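Plustari Two-Arm Cell – Set-up and Safe Use Guide
Section 4: Preparing the Cell and Working Near It

Issued July 3, 2022. Replaces the June draft.
Prepared by Judit Bárány and Kha Thái. Reviewed by Kalkidan Workneh.

4.1 Who this section applies to

These rules apply to anyone who loads objects into a Plustari cell, runs a session or cleans up afterward. Operators who have signed off on Section 3 may carry out every step below. Visitors and new staff may watch from outside the marked floor line but may not reach into the enclosure, even with the power off.

The cell operator is the person whose initials are on the session sheet. Only one name goes on the sheet at a time. If you hand over partway through a session, stop both arms, initial the sheet and have the new operator start again at 4.3.

4.2 Before you turn the power on

1. Check that the disconnect is off and your lock is on it. The key stays with you.
2. Look along the full length of each cable run, from base to wrist. Conduit should follow the arm without kinks or flat spots. Move each arm by hand through its lower joint and watch that the conduit does not catch on the elbow.
3. Check the enclosure posts and beams for loose fasteners. Push on each wall panel with an open hand. A panel that rattles gets tightened before the session, not after.
4. Check that each camera module is seated squarely on its mount. Do not adjust a camera by pulling on its cable.
5. Wipe the work surface. Smudges that will not come off are noted on the sheet so the next operator does not spend time on them.
6. Remove anything that is not on the object list for the session. This includes tools, tape, cups and your own gloves.

NOTE: Personal gloves and gloves used as handling objects are stored separately. If you find a glove in the cell and the object list does not call for one, take it out before power-up.

CAUTION: The rail at the front edge is a pinch hazard. Keep fingers out of the channel whenever the disconnect is on.

4.3 Placing objects

Objects go in with the power locked out. The layout card for the session shows which side each container belongs on. Containers are placed first and loose items second.

1. Place trays flat, with the label facing up.
2. Set baskets close to the back wall, leaving the centre of the work surface open for handovers between the arms.
3. Hang or fix any wall-mounted rack or basket before placing items under it. Tug it downward once to confirm that it holds.
4. Place light or tippy items, such as artificial plants in pots, where neither upper arm will sweep over them at low height.
5. Lay mats and boards so that no edge curls or sits under a base.
6. Record the layout number on the sheet. The current set runs to 107 layouts, and the older Prevesus cards are no longer valid. 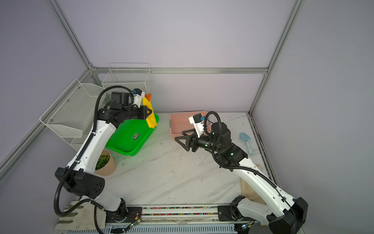
Once the objects are in, step back behind the floor line and compare the cell with the card. Kimie Takeda's rule on the day shift is to read the card aloud, one item at a time, and we have adopted it for all shifts. If an item is missing, write it down and carry on only if the card marks it as optional. Do not substitute a similar item from the Flurkley bin. Colour and shape both matter to the session record.

4.4 Power-up

1. Confirm that nobody is inside the floor line, then remove your lock.
2. Say "power on" loudly enough to be heard at the next cell.
3. Turn the disconnect on and wait for both controllers to report ready. If one has not reported after 2 minutes, turn the disconnect off and call the lead.
4. Test the stop button. Both arms must hold. Reset and test a second time.
5. Run the slow homing routine with your hand on the stop button.

WARNING: A gripper that looks still may be holding position under power. Treat both arms as live until the disconnect is off and locked.

4.5 During a session

Stay within reach of the stop button. Phones stay in the locker.

Press stop if a gripper closes on a container wall, if the two arms come closer together than the layout card allows, or if a conduit tightens across a wrist. Pressing stop early is never written up as an operator error.

If an item drops where the arms cannot reach it, leave it there until the cycle ends. Then stop, lock out and pick it up by hand. Reaching in during a pause is not permitted – a pause is a software state and does not remove power.
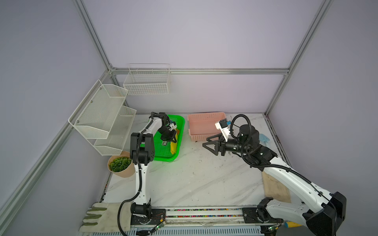 Figure 4-2. Cell with both arms over the work surface, green tray toward the back.

4.6 Shutting down

1. Open both grippers and set down anything they hold.
2. Park the arms using the park command. Do not push them into place.
3. Turn the disconnect off and fit your lock.
4. Remove loose items and return them to their numbered bins.
5. Fill in the finish time and initial the sheet.

Session sheets are kept for 364 days. Report damage to Kohei Hirano on form 2000, including scuffed conduit and cracked gripper fingers, before the cell is used again.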